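Week 3: Comparing hand-held grippers before you trust the numbers
Course notes, Robot Data and Hardware Evaluation
Revised May 20, 2024

Read these notes before the lab. They cover how to try out a hand-held gripper, what to write down, and which claims on a spec sheet deserve a second look. Most of them do.

1. What we are comparing

There are two candidates. The Culitz is the one the department already owns. The Mohmand is newer, costs more and comes with a brochure that uses the word "seamless" on every page. Both are held in the hand, both record from a camera on the body, and both are tracked by printed markers. Recordings go through the Weris software, where they become training material for an arm that wasn't in the room when the recording was made.

That last step is where my doubts start. A person can do almost anything with a bad tool. If the pads are slippery you squeeze harder, and if the opening is too narrow you turn your wrist. You do this without thinking, and the recording will look fine. The arm has no such habits to fall back on. So a smooth session tells you that the operator is good, and very little else.

Before judging any gripper, look down its own camera and ask how much of the work it can see. The body and fingers take up a good deal of the view, and small objects go missing behind them at the moment you most want to see them.

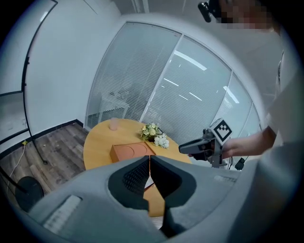 2. Setting up the bench

Use the round table. Put out the usual objects and leave them in place between the two candidates. If you move something, start that comparison again. I know this is tedious. In January we had a set of results showing the Mohmand well ahead, and the whole lead came from a box that had been turned to face the operator halfway through the afternoon.

Write down, for each session:
- which gripper, and in which hand
- which pads were fitted, and how worn they are
- the lighting, including any ceiling lights that reflect in glass or glossy surfaces
- who was operating, by number only

Do not write "worked well". I have read 492 session notes for this course and that phrase has never helped me.

3. Object choice

A test object should be able to embarrass the gripper. Rigid blocks won't do it. Almost any pair of jaws will pick up a block, and a supplier who demonstrates with blocks has chosen them for a reason. You want a thin thing, a soft thing, a light thing that tips over, and something with a raised edge that gets in the way of the fingers.
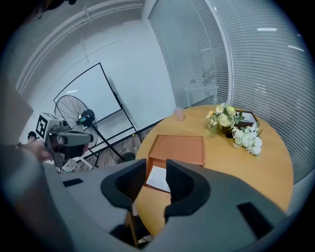 Grip opening is the figure suppliers like best, and I would give it the least weight. It is measured with nothing around the object, which is rarely how we find objects. What matters more is whether the fingers can get down beside the thing without hitting something else. Take a sheet of paper lying partly on a leather tray with a raised rim. The jaws could be twice as wide and it would make no difference; the pads have to get under or onto an edge of the paper, and the rim may be in the way when they try. Record which edge you went for and how many attempts it took, including the ones you gave up on.

Flowers are useful too, in a nasty sort of way. Petals and leaves hide the stem, so the operator guesses. Two operators will guess differently, and your comparison of grippers becomes a comparison of people. Swap operators and run it again.

4. Tracking

The brochure for the Mohmand gives a tracking error. It doesn't say where the gripper was held, how fast it moved, or whether a second gripper was in use at the same time. A figure like that is hard to use. With two grippers over one table, either one can come between a marker and the camera looking for it, and so can the operator's own arms.

Try it yourself. Work with one hand, then with both, then with both close together. Look at the track in Weris with smoothing turned off. It is on by default, and it makes every gripper look better than it is.

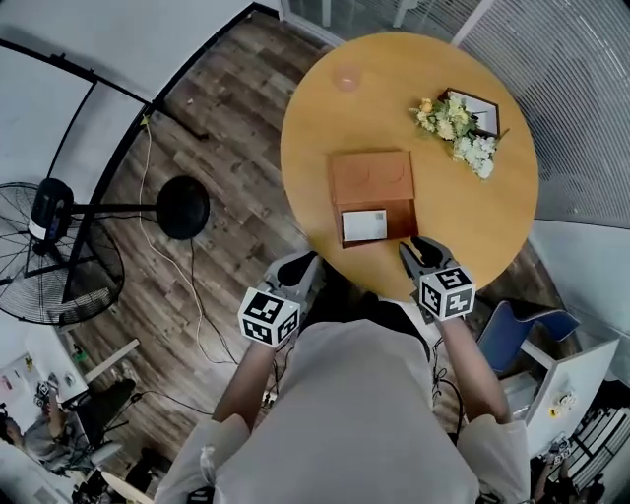
Do I need to repeat the trials if both grippers succeed the first time?
Repeat them anyway. One success each gives you no way of telling the two apart. Thirty trials per object is the minimum for this course, and even 30 will only show you a large difference. If the gap is small, say so in your report and leave it there.

5. Reading the Skiltard set

Skiltard is the shared set of recordings from earlier years. It holds 1604 clips and you are welcome to use it for your background section. Be careful, though. Failed attempts were removed from the older part by people who thought they were tidying up, and there is no list of what went. Any success rate worked out from those clips is too high. I can't tell you by how much, and I'd be wary of a report that claims to know.

6. What to hand in

A table of trials, the raw tracks, and no more than three pages of writing. Failures go in the same table as everything else. Include one paragraph on what would change your mind about the gripper you prefer. If you can't think of anything, go back to section 2 and check whether the box moved.

Reports that recommend neither gripper are acceptable and will be marked on the same scale. Pads are to be returned to the labelled drawer, worn ones on the left.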